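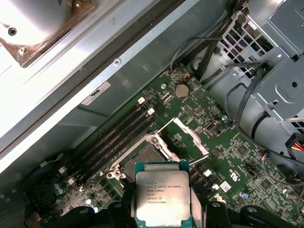 6 min read

The Xeon E5-1630 v3 is a four-core part at 3.7 GHz. It fits LGA 2011-3, takes DDR4, and was sold into single-socket workstations. I have a Dell workstation board of that generation on the bench, stripped of memory and out of service since January, and these are my notes on putting the processor in. Most of the guides I found cover the consumer sockets, which have one lever. This family has two, and the order matters.

Preparation first. The chassis goes on its side with the board facing up, power cord out, power button held for a few seconds to drain what is left in the supply. I take out the memory before any socket work. On this layout the slots run close along the socket, and a populated bank leaves very little room to come in from the side. With the slots bare there is space to lower the chip straight down. The latches can stay in whatever position they are in.

The coin cell stays where it is unless you want the BIOS settings cleared. If you do want them cleared, do it now. A CR2032 reads a little over 3 V when new, and I replace anything that reads under 2.9.

Opening the socket: release the levers in the order printed on the load plate, then raise the plate. It should come up with no resistance at all. If it resists, one lever is still partly down. Once it is up, don't put anything over the contact field except the processor. No cloth, no compressed air held close, no fingertip. A bent contact on this socket can sometimes be straightened under magnification, but I have managed it once in three attempts, and the one success took an entire evening.

Check the marking before the chip goes in. The number that matters is the S-spec, the short code beginning with SR. Mine is SR20L, which is the production code for the 1630 v3. Engineering samples carry a Q code in the same position, and some workstation BIOS versions refuse to post with them. Constanza Cáceres bought two of those from a surplus listing and spent a week suspecting the power supply.

Now the placement. Line up the gold triangle on the corner of the substrate with the mark on the socket, check that the notches agree with the keys, and lower the chip vertically. Hold it by the edges. The last few millimeters should be straight down, with no sliding to find the position. If the orientation is wrong, lift, turn, and start again.

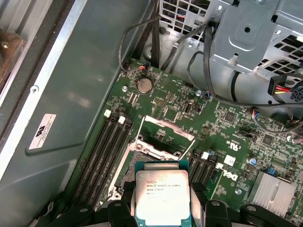
Xeon over the open socket, memory slots bare on both sides.

Once it is down it needs no pressing. The load plate provides the force, and it provides a lot of it. The levers are stiff, and the first time you close one you will think something is wrong. Close the plate, then the levers in the reverse of the opening order, each one hooked fully under its tab.
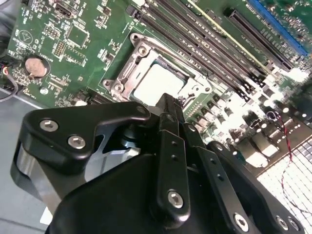
Before the cooler goes on I clean the heat spreader with isopropyl alcohol and a lint-free wipe, two passes, the second with a fresh wipe. Any old compound around the edge of the lid comes off as well. I use Zerkton paste in the small syringe. A pea-sized amount in the center is enough for a lid of this size. The cooler screws go in diagonally, a few turns each, until they stop.

Cable routing is worth a minute at this stage. Any lead near the power delivery section should be clear of the cooler's footprint and clear of the fan. I tie mine back with a reusable strap, never a zip tie, having once cut through insulation while removing one.

Memory goes back in last. Four identical modules, one per channel, starting with the slots the service manual numbers first. The machine will run with a single module, and for the first boot that is what I do. It removes three possible faults from the list.

First boot after a processor change can be slow, and a blank screen for a minute or two during memory training is normal. After that, go into setup, confirm that the processor is identified correctly, and set the clock if the battery was out.

Biljana Lazarević asked whether the six-core 1650 v3 would be a better choice in the same board. For rendering, yes. My load is a single-threaded solver that never touches more than two cores, so I kept the higher base clock. I will post temperatures when the Dinness cooler arrives.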